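Journal d'exploitation de la cellule bimanuelle, atelier Huvport
Samedi

Prise de poste à 7 h 40. La cellule était restée sous tension de commande depuis la veille, puissance coupée, conformément à la consigne de nuit. Le relevé du compteur indiquait 1 004 cycles depuis la dernière remise à zéro. Aucun défaut n'était affiché au pupitre.

La matinée était consacrée à la reprise du lot d'essai Lelel, constitué d'articles de petit format à prélever dans un bac. À 9 h 15, au cours d'une approche de la main gauche, la supervision a signalé un écart de position sur deux axes des doigts. L'arrêt contrôlé aurait dû intervenir immédiatement. Il est survenu avec un retard de 10 secondes, pendant lequel la main a poursuivi un mouvement latéral de faible amplitude. L'opérateur se trouvait derrière la ligne de retrait. Aucune blessure n'est à déplorer et aucun article n'a été endommagé.

L'arrêt d'urgence a été actionné au pupitre, puis la cellule consignée. Le journal des défauts a été extrait avant toute remise en service et transmis au bureau technique de la société Drendano, intégrateur de l'installation. Une copie a été déposée au registre de sécurité.

À 11 heures, après accord téléphonique de l'intégrateur, une série de mouvements à vitesse réduite a été autorisée, portes verrouillées, sans présence humaine dans l'enceinte. La main gauche a été amenée au-dessus de la table, vers le bac bleu, le bras droit étant maintenu à l'écart, main relevée.

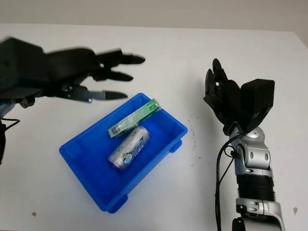

Pourquoi l'arrêt contrôlé a-t-il été différé ?

Le message de défaut a été placé en file d'attente derrière les trames de diagnostic, dont la priorité avait été relevée par erreur lors de la dernière mise à jour du contrôleur.

Cette explication est celle de l'intégrateur. Elle concorde avec l'horodatage du journal, mais le service demande qu'elle soit confirmée par un essai provoqué avant la levée de la consignation. Il est rappelé que l'arrêt d'urgence câblé ne dépend pas de cette file et qu'il a répondu normalement.

L'origine de l'écart de position reste à établir. Le connecteur de la main gauche, fourni par Aydoğan, a été contrôlé en début d'après-midi : serrage conforme, continuité correcte. L'hypothèse d'un étalonnage périmé est retenue à titre provisoire. Le prochain étalonnage était prévu au mois d'avril ; son avancement a été demandé.

Mesures prises ce jour : retour à la version antérieure du contrôleur, interdiction du mode automatique jusqu'à nouvel ordre, vitesse réduite imposée par clé. Les 2 clés ont été remises au responsable d'atelier contre signature.

Le lot Lelel est suspendu. Les articles restants ont été recensés et rangés en armoire.

Fin de poste à 16 h 30, puissance coupée, portes de la cellule verrouillées. Rapport de l'intégrateur attendu.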